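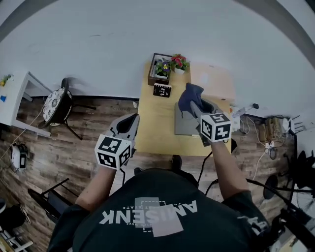 卓上に残すもの、卓上から下ろすもの
共用作業室の机まわりに関する意見

一　問題の所在

Grurnsideが運営する共用作業室では、退室時に卓上を空にすることを利用者に求めてきた。現行の利用細則は、私物、書類、飲食物の容器に加え、装飾品の一切を卓上から撤去したうえで机を拭くよう定めている。制定当時は備品の紛失と拭き残しの苦情が続いており、一律の規定を設けたことには相応の理由があった。

しかし、細則の施行から相当の期間が経ち、一律の撤去が室の使われ方に合わなくなっている。本稿は、卓上を空にするという原則そのものを見直し、置いたままでよいものと下ろすべきものとを区別する規定に改めるべきであるとの立場から、筆者の見解を述べるものである。なお、ここに記す意見は筆者個人のものであり、Grurnsideの決定事項を示すものではない。

対象とするのは、壁に沿って木の机を据え、机の周囲に椅子や小さな台を配した一般的な作業室である。水場を備えた調理室と、工具を常設する工作室は扱わない。両者には衛生および安全に関する別の基準があり、同列に論じることはできない。

現在、当方が管理する作業室は全体で123室ある。その大半が本稿の対象に当たる。室の広さも机の大きさも一様ではないが、机の上に物があり、床に電源の線が延び、入口の近くに荷物が置かれるという点では、どの室も似通っている。

二　花の鉢をめぐって

見直しを求める声が最も多いのは、卓上の鉢花である。

細則の文言に従えば、鉢花は装飾品に当たり、退室のたびに机から下ろさなければならない。下ろす先は指定されていない。そのため、鉢は床に置かれ、窓台に置かれ、ときには椅子の座面に置かれる。翌朝最初に入室した者は、まず鉢を机に戻すことから一日を始める。戻さない者もおり、その場合、花は水を与えられないまま床の隅に残る。

筆者は、机の奥に限って鉢花の常置を認めるべきであると考える。理由は単純で、机の奥は手が届きにくく、もともと作業に使われない部分だからである。壁に接する側の端から手のひら一つ分ほどの幅は、書類を広げても画面を開いても、たいてい余っている。そこを空けておいたところで、使える面積が目に見えて増えるわけではない。

ただし、鉢を裸で並べることは勧められない。鉢の底には受け皿が要り、受け皿には水がたまる。木の天板に輪の形の染みが残る原因は、ほとんどが受け皿のまわりからこぼれた水である。鉢は、内側に受け皿を納めた木箱に入れるのがよい。横に長い箱であれば、鉢を二つ三つまとめて収めることができ、拭くときには箱ごと手前に引けば済む。鉢が一つずつ独立していると、拭く者は鉢の数だけ持ち上げては下ろすことになり、その手間が拭き残しを生む。

木箱の色や形について、当方が統一の規格を設ける必要はないと思う。Gündoğduの作業室では、利用者が持ち寄った箱がそのまま使われており、濃い色のものも淡い色のものもある。統一を図れば調達の手続が生じ、手続が生じれば花を置くまでに季節が変わる。箱の底が平らで、天板を傷つけず、水が漏れないことだけを条件とすればよい。

どの花を選ぶかについても同様である。紫と黄の取り合わせを好む者もいれば、赤や桃色を好む者もいる。香りの強いもの、花粉の多いものは避けるよう一言添えるべきであるが、それ以上の指定は無用であろう。筆者の勤務する棟では、ある室の花が終わると隣の室から株が回ってくる慣行が自然に成り立っている。細則にはそのような定めは一行もない。

水やりの責任については、反対意見がある。Mattes Diekmann氏は、利用者の入れ替わる室では世話をする者が定まらず、結局は枯れた鉢の処分を施設側が負うことになると指摘した。もっともな懸念である。筆者はこれに対し、鉢を持ち込んだ者の名と、次に水をやる日を書いた小さな札を箱の前面に立てかけておくことを提案した。札は黒地に白で書いたものが離れた席からも読みやすい。名のない鉢は月末に回収する。この方法をGündoğduの棟で六か月続けたところ、回収に至った鉢は10鉢であった。同じ期間に置かれていた鉢は128鉢である。氏はこの数を見たうえでなお、夏季の不在期間については別に定めるべきだと主張しており、筆者もその点には同意する。

三　机を拭くということ

現行細則は、机を拭くことを退室時の義務としている。拭き方については何も述べていない。

書かれていないことは、各人の習慣に委ねられる。家庭で台拭きを固く絞るよう教えられた者は固く絞り、そうでない者は水の滴る布で天板をなでる。使い捨ての紙で済ませる者もあれば、乾いた布で塵を床に落とすだけの者もある。いずれも本人は拭いたつもりであり、義務は果たされている。苦情が減らないのは当然である。

拭き方を定めるべきか否かについて、筆者は長く消極的であった。大人の集まる室で布の絞り方まで指示することには抵抗がある。考えを改めたのは、天板の補修費を調べてからである。昨年度、当方が天板の再塗装に充てた作業時間は、全棟を合わせて2,370時間に上った。輪染み、縁の浮き、塗膜の白化が主な理由で、刃物による傷はわずかである。水の扱いを改めれば、この時間の相当部分は不要になる。

そこで、拭き方として次のことを細則の別紙に記すことを提案したい。

布は綿の織物とし、四つ折りにして使う。水を含ませる場合は、絞っても滴の落ちない程度とする。奥から手前へ、一方向に引く。面が汚れたら折り返して新しい面を出す。最後に乾いた布で同じ向きに一度拭く。

これだけである。洗剤の指定は要らない。油性の汚れがついたときだけ、管理室に申し出て所定のものを借りればよい。

布の色については意見が分かれている。白い布は汚れが見えるので清潔を保ちやすいとする意見があり、紺や濃い灰色の布は染みが目立たず長く使えるとする意見がある。筆者は後者に傾いている。白い布は、まだ使えるものまで見た目の悪さから捨てられがちである。紺の布であれば、洗って干せばまた室に戻すことができる。汚れの見えにくさは、週に一度まとめて洗うという取り決めによって補えばよい。色によって用途を分け、机用を紺、床用を灰色とすることも考えられる。床を拭いた布で机を拭くことへの不快感は強く、Nirknessの棟では、ある時期、利用者の半数近くが備付けの布に触れなかったという報告がある。用途を色で分けてからは、布の減りが早くなった。使われるようになった証拠と見てよい。

布の置き場所にも触れておく。濡れた布を机の縁に掛けて帰る者が絶えない。翌朝には縁の木が水を吸い、これが毎日繰り返されると塗膜が持ち上がる。布掛けは机から離し、壁の側に一つ設ける。棒一本で足りる。

四　電子機器の扱い

拭く前に何を下ろすかという問題は、ノート型の計算機が卓上に常にあるようになって複雑になった。

細則の制定時、卓上の電子機器はもっぱら据置きのものであり、下ろすことは想定されていなかった。現在の利用者は薄い機器を持ち込み、閉じたまま机の隅に置いて別の作業に移ることが多い。閉じていれば場所を取らず、紙を広げる邪魔にもならない。問題は、その上に物が重ねられ、その脇を湿った布が通ることである。

筆者は、拭くあいだは機器を閉じたうえで机の外に移すことを原則とすべきだと考える。移す先として、机の横に小さな台を一つ置く。白い側卓のような簡素なもので足りるが、天板が平らで、脚ががたつかないことが必要である。椅子の座面を仮の置き場にすることは避けたい。座面に柔らかい座布団を敷いた椅子では機器が傾き、置いたことを忘れて腰を下ろす事故も現に起きている。

Hüsnü Aydoğan氏は、この点について筆者より厳しい意見を持っている。氏によれば、側卓を設ければそこに物がたまり、やがて側卓の上を片付ける規定が必要になる。側卓を増やすよりも、拭く時間を短くし、機器を手に持って拭けばよい、というのである。片手で機器を抱え、片手で布を引くことは、若い利用者には容易かもしれない。筆者にはあまり現実的と思われない。両手で布を押さえなければ、天板の奥に力が届かないからである。もっとも、側卓に物がたまるという指摘は正しい。筆者の室の側卓にも、誰のものとも知れない小物がいつからか載っている。

この対立は、側卓の上面を小さくすることで幾分和らげることができる。機器一台と小物一つで埋まる大きさであれば、たまる量にはおのずと限りがある。

五　床の線と箱

机の上を論じるときに床を外すことはできない。机から下ろされたものは床に行くからである。

作業室の床で最も目につくのは、電源の線である。延長用の差込口が壁際に置かれ、そこへ白い差込みがいくつも並び、余った線が輪になって重なる。線そのものは壁際にある限りさほど危険ではない。歩く者の足は、机の前と入口とのあいだを往復しているのであって、壁際には入らない。危険が生じるのは、充電器を使い終えた者が線を机の縁から垂らしたままにし、その先が通路に出たときである。

従来、当方の点検では、絡まった線を見つけるたびに束ねるよう求めてきた。筆者はこの指導を改めるべきだと考えている。束ねた線は、次に使う者がほどかなければならない。ほどいた者は束ね直さない。点検のたびに同じ線が束ねられ、同じ線がほどかれる。求めるべきことは、線が壁から一定の幅の内側に収まっていることであり、その幅の中でどのように重なっていても差し支えない。床に細い帯状の印を付け、線はその内側に置くと定めれば、点検は一目で終わる。

差込口に差したままの充電器についても、同じ考え方でよいと思う。共用の充電器を毎日抜いて棚に戻すことは、規則としては整って見えるが、守られた例を知らない。差したままの場所を一つに決め、私物の充電器だけを持ち帰る。それで十分である。

次に、段ボールの箱である。

届いた荷を開けたあと、空の箱が壁際に残る。捨てればよいものがなぜ残るかといえば、返送に使うかもしれない、何かを入れるのに便利かもしれない、と誰もが考えるためである。この考えは半ば当たっており、箱は実際に何かの入れ物になる。不要になった線が入り、使いかけの紙が入り、折れた札が入る。こうなると箱は備品の一種であって、捨てる者はいなくなる。

筆者は箱の存在自体を禁じるつもりはない。ただ、箱の側面に中身と月を書くことを求めたい。「六月　線類」と書いてあれば、九月にそれを見た者は処分してよいかどうかを判断できる。何も書かれていない箱は、中を改めるまで誰にも判断がつかず、改める手間を惜しんでまた残される。月の記入は書き手に数秒の負担しか強いない。

床材についても一言述べる。濃い色の木目の床は落ち着いて見えるため、新しい室では広く採用されているが、塵と糸くずがよく目立つ。乾いた布で机を拭けば、落ちた塵がそのまま床に浮いて見える。机を拭いたあとに床を掃く順序を守ることがここで意味を持つ。淡い色の床では順序が逆でも目に付かず、利用者は気に留めない。室を移った利用者から、急に掃除が行き届かなくなったとの申し出を受けたことがあるが、調べてみると掃除の回数に変わりはなく、床の色が違うだけであった。

六　椅子と荷物

椅子について、細則は「机の下に納めること」と定めている。背のある椅子を前提とした文言であり、丸い座面の腰掛けや折り畳み式の椅子には当てはまらない。

折り畳み式の椅子は、畳んで壁に立てかけるのが本来の扱いである。しかし実際には、開いたまま室の隅に置かれていることが多い。これを怠慢と見る者もあるが、筆者の見るところ、開いた椅子は荷物置きとして使われている。床に鞄を直接置くことを嫌う利用者は少なくなく、棚が遠ければ椅子に置く。椅子を畳めと求めるのであれば、鞄の行き先を先に用意するのが順序であろう。入口の脇に低い棚を置いた室では、折り畳み椅子は畳まれている。棚のない室では、何度貼り紙をしても開いたままである。

貼り紙の効果については、筆者は一般に懐疑的である。Nirknessの棟では、かつて一つの壁に椅子、布、線、箱のすべてについて注意書きが並んでいた。どれも正しい内容であったが、読まれていた形跡は乏しい。それらをすべて剝がし、棚を一つ置いたときのほうが、室の様子は大きく変わった。

座布団についても、所属を明らかにすべきである。備品の座布団と私物の座布団が混在し、洗濯の時期が来ても誰も手を出せない室がある。私物を認めるか否かは各棟の判断でよい。認めるのであれば、裏面に名を縫い付けるか書き付けるかを求める。白地に模様のある座布団は汚れが早く、月に一度は覆いを外して洗う必要がある。外して洗えない構造のものは、共用の室には向かない。

七　「空の机」という理想について

以上の提案に対し、最も根本的な反論は、例外を認めれば原則が崩れるというものである。花を許せば置物を許すことになり、置物を許せば私物を拒む理由がなくなる。空の机という基準は、誰の目にも明らかで、判断を要しない。その利点を手放すべきではない、という主張である。

筆者はこの主張の力を認める。判断を要しない規則は守りやすく、点検もしやすい。新しく着任した管理者が初日から運用できることも大きい。Aydoğan氏が一貫してこの立場をとっているのは、氏が管理者の交替の多い棟を長く受け持ってきたことと無関係ではないだろう。

それでも筆者が見直しを主張するのは、現在の規則がすでに守られていないからである。点検の記録を読むと、花の鉢は「撤去済」と記された翌月にまた「撤去を要する」と記されている。同じ鉢が、棟によっては一年を通じて記録の両方の欄を行き来している。利用者は点検の前に鉢を下ろし、点検のあとに戻す。点検者もそれを承知している。規則が明快であることと、規則が室を整えていることとは別の事柄であり、前者のみをもって現行細則を擁護することはできない。

また、空の机は必ずしも清潔な机を意味しない。物が何もない天板は一見して整っているため、拭かれないことがある。筆者が点検に同行した室のうち、卓上に何も置かれていない室の天板に手を触れると、薄く粉を引いたように塵が積もっていた例が一度ならずあった。反対に、奥に花の箱を置いた机では、落ちた花びらや土の粒が気になるのであろう、手前の面は日ごとに拭かれていた。少数の例から一般の傾向を導くことは慎むべきであるが、少なくとも、物があるから汚れるという前提は検証を要する。

人が長く座る室には、人が選んだものが一つはあってよい。これは効率の議論からは出てこない主張であり、筆者もこれを数字で裏付けることはできない。Diekmann氏は、会議の席で、その種の主張は細則の改正理由として記載できないと述べた。記載できないことは筆者も承知している。したがって改正案の理由書には、天板の保全と点検の簡素化のみを掲げることになろう。

八　改正の進め方

改正は一度に行わず、棟ごとに段階を踏むことが望ましい。すでに札による鉢の管理を経験しているGündoğduの棟から始め、次いで布の色分けを済ませたNirknessの棟に広げる。管理者の交替が多い棟については、別紙の様式が固まるまで現行の規定を維持してよい。

Grurnoraに設けられた新しい作業室は、まだ利用細則の適用を受けていない。備品の搬入が先行し、規則が後に回ったためであるが、このことは好機でもある。初めから奥の木箱、壁際の布掛け、入口の低い棚を備えた状態で利用を始めれば、改正後の規定がどの程度機能するかを、旧規定の習慣に影響されずに確かめることができる。側卓については筆者とAydoğan氏の意見がなお一致していないため、置く室と置かない室とを設け、半年後に天板の状態を比べることを申し入れている。

費用の見通しは、布と布掛けについてはほぼ立っている。低い棚は既存の備品を転用できる棟とできない棟とがあり、目下、各棟に在庫の照会を行っている。床の印は、既存の床材に貼る方式では端から剝がれることが判明したため、施工の方法を改めて検討中である。

なお、夏季の不在期間における鉢の扱いは、前述のとおり未定である。休止の前に鉢を一か所に集める案と、各自が持ち帰る案とがあり、前者の場合には集める室の日当たりと水場までの距離が問題となる。各棟の管理者には、六月のうちに候補となる室を挙げていただきたい。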